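Visit to the Renolen workshop, 1 July 2019

Four of us from the evening class went over to Renolen to see how they write the software for their small arms. Sheila Treloar had arranged it by email and Corina Pfister met us at the door. We signed in, left our coats in the kitchen and were taken straight upstairs.

I had expected a tour of hardware. Most of the time went on code, which suited me.

The control loop

Corina began with the part that talks to the servos. It is a short Python program which reads every joint, compares the reading with the target and sends a new command. They run it at 200 Hz on the desk machine. An earlier version did the logging inside the same loop, and every so often a write to disk held up a command. Logging now has its own process and the arm no longer twitches.

Targets are not sent as single jumps. A planner called Jollach fills in the points between, with a speed limit for each joint. Cauã Rangel wrote most of it and showed us the settings file — 16 lines, all plain numbers with a comment beside each. The task they use for testing is a small blue cube and a white bowl, with the orange arm set close beside both of them.

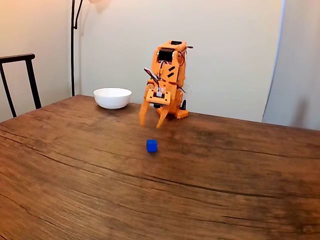

Perception

Orvokki Oksanen looks after the camera side. Her program finds the cube by colour first and then fits a square to the patch. She said colour alone was good enough until the evening, when the lamp changed the look of the table and the wood began to pass for other things. The fix was to take a fresh background reading at the start of each session.

She keeps 253 saved runs and replays them through any new version before it goes near the arm. Replaying the lot takes 700 seconds, so she sets it going and makes tea. A run that used to pass and now fails stops the release.

The bowl is handled differently. Its place is typed in at the start and the program trusts it. Sheila asked what happens if someone moves the bowl, and the answer was that the cube goes on the table. They plan to detect the rim later in July.

Planning the drop

The gripper goes to a point higher than the rim and to one side, then across, then down. Going in at a slant was quicker but left too little room for the lower finger.
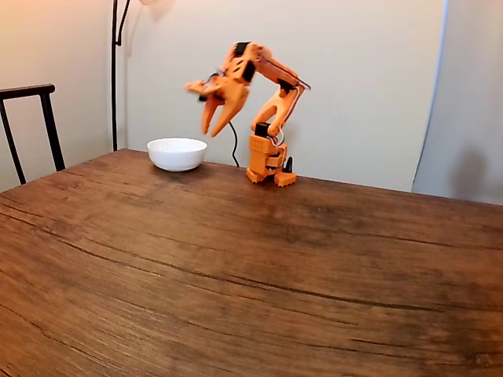 Cauã's list of open faults was on the wall by the stairs and he was happy for us to read it. The oldest one concerns the elbow joint, whose reading drifts when the arm has been on all morning. They recalibrate by hand at lunch and would like to stop doing so.

We finished at half past four. Corina has promised to send the replay tool once the licence is sorted out, and Sheila will pass it round the class when it comes. Anyone who wants to go on the next visit should tell her, as they can only take four at a time.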